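Object Library Notebook – Pristemska workshop, shared pages

Please write in this as you go, in whatever state your handwriting or your typing is in. Corrections go underneath and nothing gets erased.

Carrying on from the last page, where I ran out of steam halfway through the soft things. I have now been through every tub on the shelf wall, and the list for Letatari stands at 1,916 entries, counting the ones marked missing and the ones I suspect are the same sock written down twice by two different people in two different moods. I'd like to settle the socks before the list goes over to Hitis, but I'm not going to hold everything up for them.

The tubs are in better order than they've been in a good while. Hard blocks are together on the bottom shelf, bottles and tubes are above them, and soft toys have the two wide tubs with the clip lids. Cloths and rags I've left in the laundry bag for now. They don't stack, they don't stand up, and every time I fold them into something respectable somebody needs the one at the bottom. I did pull out the ones with loose threads and put them in the mending envelope (yes, we have a mending envelope, it's taped inside the cupboard door and it has a needle in it, so go in gently).

While I was at it I wrote down what I use as a good ordinary mix for the gray bin, and people have asked me for this more than once, so let me put it here properly. Something that rolls, something soft with no real shape of its own, something small and square, something small with a knob or a peg that can catch, and one piece of cloth. That's enough to be interesting. I used to put in a lot more and all I got was a heap, and then an afternoon of writing down what had been under what. With a handful on the floor of the bin you can still say where each thing is without lifting anything.

The bottle always goes in on its side with the cap end noted. Soft toys go in however they fall. Please don't arrange them, they look arranged. 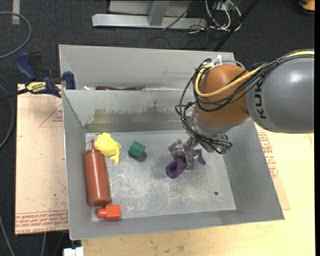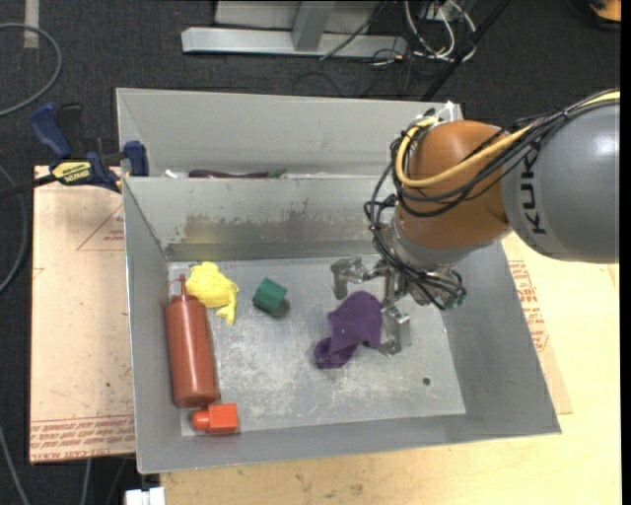

Bottle, yellow toy, green cube, orange block and the purple one, in both.

Pristemska, January

Notes from the bin, a few of them small.

The cube is easy to lose track of in the notes. Three different greens are written in the list for what I'm fairly sure are cubes out of the same box, and I'd been calling this one "bottle green," which was a silly choice with an orange bottle lying right there in the same bin. I've changed it to dark green and crossed out the rest. If you have an older printout, please change yours by hand.

The orange block with the peg on its side is the nicest little thing in the set, I think. We had eight of that sort in the tub at last count and I can find seven. The missing one may be in somebody's pocket, or it may have gone over with the last lot to Hitis. I'll ask. I'm fond of them and would like them all home.

The yellow toy keeps getting new names. In this notebook alone it has been a duck, a banana and a potato with a tail, and I won't add to it. It's "yellow soft toy, lumpy" from now on, and the small piece hanging down is part of it, so please don't report it as a separate item. Likewise the purple one. When it's bunched up it has very little shape to describe and I've had two people look at the same heap and write down two different objects. I've put it under cloth. If someone feels strongly about that, there's room in the margin.

Then the rear compartment. I know it's handy back there behind the divider, and I know things end up in it while you're making up your mind, but it doesn't get read off with the rest at the end of a session and so it drops out of the count. The dark reddish thing that was lying back there has no line in that day's sheet at all. I'd rather we wrote "rear: something" than left it out. I've added a box for it on the new sheets, bottom left, a bit cramped, sorry.

The bin itself is holding up well. The floor is scuffed all over and I don't mind that one bit, it came by it fairly. The brownish marks on the divider I would like to try and shift. I've had one go with dish soap and a soft sponge on a corner of the spare bin from Waaka, and the soap left it dull but clean, so I'll try the real one next, a hand's width at a time. Please don't use the scouring powder. We still have most of a tin and it's going in the kitchen where it belongs.

The small dark hole toward the lower right of the floor is worth a mention for anybody making up a set with beads, screws or dried beans. I keep the tiny things out of this bin entirely. The spare from Waaka is the better one for those.

Cardboard: leave it under the bin, please. Someone tidied it away in the fall, with the best intentions, and the tabletop is a nice piece of wood and I'd like it to stay that way. The flattened boxes with the red printing are fine for this and there are more behind the door. The blue clamps stay on as well. If you need a clamp for anything else, the drawer has plenty, and the ones with the cracked pads are for gluing only.

Still to do on my side. Tag the soft toys, which means sewing, so not quickly. Order labels, the small white ones, a roll of 400 this time as the last roll was gone before I got to the kitchen things. Bring the mending envelope up to date. Go through the socks with somebody patient, preferably in the morning with the good light from the yard side.

And whoever left the tangerines on the shelf by the block tubs, thank you, they were lovely, but I'd already written one of them down as "ball, orange, textured" before I picked it up. Line struck.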